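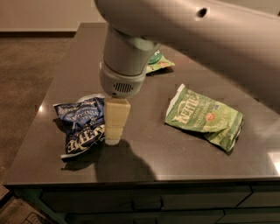
Notes for Session 2, Service Robotics Practical, Heltamville
Tutor: Niamh McGrath. Bench work: Rostyslav Onyshchenko.

These notes cover the daily setup of the Kasprzak arm for soft-goods work on the kitchen island, and the checks on its gripper fingers. Read them before Saturday and bring a copy with you. The wiring and network side was covered last time and isn't repeated.

## 1. Before power-up

Walk round the island first. Chairs, bags and coats go against the far wall. The arm's reach goes past the front edge of the counter, so the drawers stay shut for the whole session.

Wipe the counter with a dry cloth. If there are greasy marks, use a damp cloth and then dry the surface. Don't use spray polish. Last term a group did, and the bags slid every time the fingers came down on them. It took us most of a morning to stop blaming the grip settings.

Check the arm by hand with the power off:

- shell panels seated, no screws standing proud
- vent on the gripper housing free of dust and tape
- wrist turns both ways without a catch
- nothing left hanging over the arm

If the wrist catches, stop there and tell Niamh. Do not try to work it loose.

## 2. The fingers

The fingers are the part that wears, and they get the most attention. Look at the gripping faces and the tips under a torch. You are looking for nicks, flat spots, shine and crumbs. Shine is the easy one to miss. A shiny face will still hold a block or a cup but will slip on foil.

Clean the faces with a lint-free cloth and plain water. No solvent. Let them dry before you close them.

Then close the fingers slowly with a strip of paper between them. Pull the strip from the top, the middle and the tip. The drag should feel the same in all three places. If the paper comes out freely at the tip, the fingers are splayed and need to be reseated:

1. Open the gripper fully and switch to hold.
2. Slacken both finger screws by half a turn.
3. Close on the setting block, low force.
4. Tighten the screws a little at a time, swapping from one to the other.
5. Open, then repeat the paper test.

Spare fingers are in the Zimska box, second shelf. Change both together, never one. Write the change in the log with the cycle count from the controller. The last pair came off at 1001 cycles with one tip rounded over, and we now look closely at anything past 591.

## 3. Setting the counter height

Every height in the program is measured from the counter. Redo this after any change of fingers, and after anyone has leaned on or bumped the arm.

Clear the counter where you intend to touch off. Bring the closed fingers down in slow jog until the tip is just above the stone, then switch to the smallest step. Slide a piece of printer paper underneath as you go. When the paper drags but still moves, store that height as zero.

Raise the arm and do it again at a second point near the front edge. Two readings that disagree by more than the paper thickness mean that either the island or the base has moved. Put a level on both before you alter anything in software.

The stone is glossy and shows the overhead lights as bright spots. Don't judge the gap by eye from the shadow or the reflection. Use the paper.

## 4. Contact check on soft packs

A crisp packet is a poor target in nearly every way. It gives under load, the top isn't level, and the foil reflects. It makes a good test of the setup for the same reasons.

Lay the bags out with space between them and leave them crumpled. Bring the fingers down on one bag in slow jog and watch the packet, not the screen. Note the height at first contact and the height where you stop.

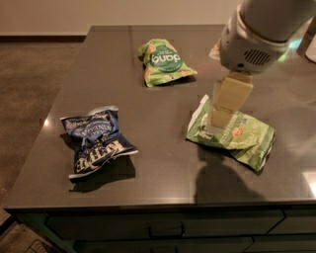

*Fig. 1. Gripper down on the upper left part of the pale green bag. The navy KETTLE bag and the green dang bag are clear of the fingers.*

Points to record at each contact:

- which bag, and where on it the tip landed
- first-contact height and stop height
- any sideways movement of the bag
- any noise from the wrist

Press with the low-force setting only. If the force reading climbs and the bag hasn't moved, you are pressing on the stone through the packet. Raise the arm straight up and check your zero.

Wait 60 seconds with the arm raised before moving on to the next bag. This lets the force reading settle, and it gives your partner time to write.

Folds need extra care. Where a bag is doubled over, first contact comes early and the layers may shift under load. Approach from higher up than you would for a flat bag and halve the jog speed.
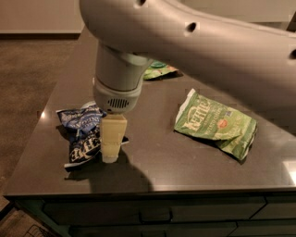 *Fig. 2. Fingers low over the folded dark blue bag, tip close to the counter.*

Work out before you start how low the tip is allowed to go, and set that as a soft limit. For this exercise the limit is the stored zero plus the thickness of the setting shim. Ask Rostyslav for the shim – it lives in his toolbox and goes back there.

## 5. Shutting down

Raise the arm, open the fingers halfway and park. Fingers left closed overnight take a set, which you'll find out about in the paper test next day. Power off at the controller first, then at the wall.

Wipe the tips again. Salt and oil get onto them even from sealed packets. Opened packets go in the bin, unopened ones back in the cupboard.

## For next week

Write up your contact heights as a table, one row per contact, with the bag named in the first column. Add a short paragraph on any reading you don't trust and what you would check first. Read the Gratmont sheet on force limits, sections on soft stops only. Hand in to Niamh before the practical starts.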